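Let the village shop sell eggs without a box

Shiuli Saha

Flernside lost its last proper grocer in July. What remains is the counter at the back of the post office, where Mitali Sarkar sells bread, milk and eggs three mornings a week. I think the parish should pay to keep it open.

The sum asked for is £2,125 a year. The parish has 1,512 residents on the roll, so it comes to less than the price of a loaf each. We spent over £3,000 on the new signs at the car park, and I heard no complaint about those. 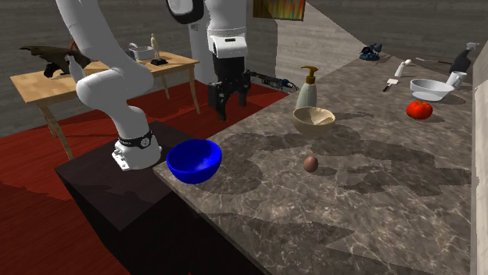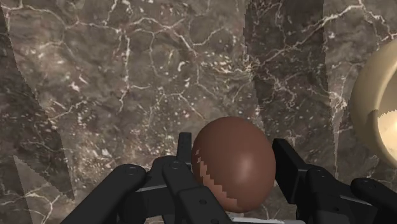
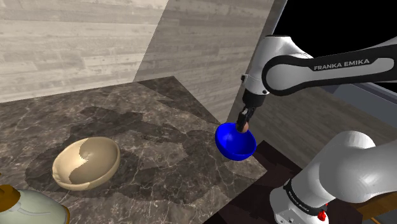 The Flernside Letter, No. 3, page 7

People tell me the supermarket delivers. It does, with a minimum order that makes no sense for a man living alone who wants two eggs and a small tin of beans. At the counter he can buy just that – and he can pay in coins.

I would also let Mrs Sarkar sell eggs loose, as my mother's shop did. Customers brought a bowl from home and took what they needed. Boxes are handy for people with cars. They are less use to anyone buying for one.

The other objection is that a shop should stand on its own feet. The bus does not, and neither does the library. We pay for both out of the common purse and most of us are glad of them – even those who seldom use them. I would put the counter on the same list.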